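Bring back the repair counter

My kettle died in March. Thirteen months old, so one month out of guarantee, and you can guess how the phone call to Emon went. Very sorry, nothing we can do, would I like a code for money off a new one. No I would not. I wanted somebody to open it up and look.

Menzies used to do that. Older readers will remember the counter at the back, past the lampshades. You handed over your iron, you got a pink ticket, you came back when they rang. Greer Sutherland worked it for 23 years and she reckons most of what came in was a fuse or a frayed flex. Ten minutes, cup of tea, done. Then the shop was sold and the counter became a display of scented candles.

I'm not being sentimental. Well, a bit. But look at what we do now. A thing stops, we check the price of another one, we order it before bed. The old one goes in the cupboard under the stairs because the tip wants you to book a slot – and then it sits there for three years with the other ones.

People say it costs more to mend than to replace. Sometimes true. But why? Cameron Moffat still fixes small appliances out of a unit in Donwood and he showed me a base that's glued shut. Glued. You have to crack the case to reach a part that costs less than a sandwich. Somebody sat in a meeting and chose that. I'd like that to be against the law, frankly, and if I can't have that I'd like it printed on the box in big letters, THIS DOES NOT OPEN. 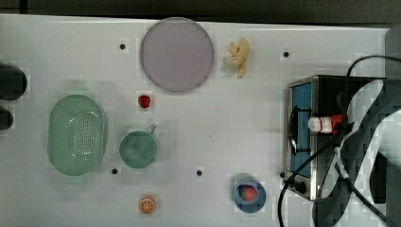

And teach it in schools. My daughter can make a very nice poster about recyling but has never wired a plug. Nor had I till I was thirty, to be fair, and I was frightened of it for no reason at all.

The council has 2,000 pounds set aside for "community greening" and it'll go on planters again, you watch. Give it to Cameron. Pay him one morning a week at the library, put a table out, let people bring there broken stuff and sit with him while he does it. Jana Hollmann asked about exactly this at the last public meeting and was told it would be looked into. That was before Christmas.

Kettle's still on my worktop, by the way. Taking it to Donwood when I can get the van.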